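Inicio | Foro | Equipos | Servicios | Entrar

Célula de dos brazos de Prorkau: ¿compensa el servicio de puesta en marcha?

Birutė Bite
9 jun 2025

Nuestro centro de formación estudia la adquisición de una célula de manipulación con dos brazos, en la modalidad de kit que ofrece Prorkau. El presupuesto recibido incluye, como partida opcional, un servicio de puesta en marcha de 16 horas. Agradecería la opinión de entidades que ya lo hayan contratado, en particular sobre la conveniencia de conservar el cerramiento de tela oscura, que se factura aparte.

12 comentarios · Compartir (34)

Līga Luik

En nuestro departamento se contrató el servicio completo y la valoración es favorable, con reservas. El montaje mecánico quedó resuelto en la primera jornada; la calibración conjunta de los brazos exigió bastante más dedicación de la prevista en la oferta.
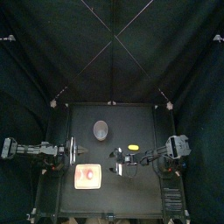 El cerramiento es, a mi juicio, la partida mejor justificada. Antes de instalarlo, la luz de las ventanas alteraba el reconocimiento de los objetos a lo largo del día. Conviene ensayar con piezas difíciles desde el principio — un vaso de plástico translúcido como el del fondo de la mesa pone a prueba el sistema mucho más que un objeto pequeño de color vivo, sea el amarillo o el rojo de la bandeja. Solicite que estos ensayos consten por escrito en el acta de recepción, con un mínimo de 20 repeticiones por pieza.

Jaanus Lapiņa

Depende del personal disponible. Nosotros prescindimos del servicio y no lo lamentamos, aunque el manual es mejorable.

Ojārs Koppel

Coincido con la primera respuesta en lo relativo al acta. Añado que el plazo de entrega debe confirmarse por escrito: un pedido cursado en agosto sufrió en nuestro caso un retraso considerable.

¿Le ha resultado útil esta página? Sí (100) | No (16)

Este sitio utiliza cookies propias y de terceros. Aceptar | Configurar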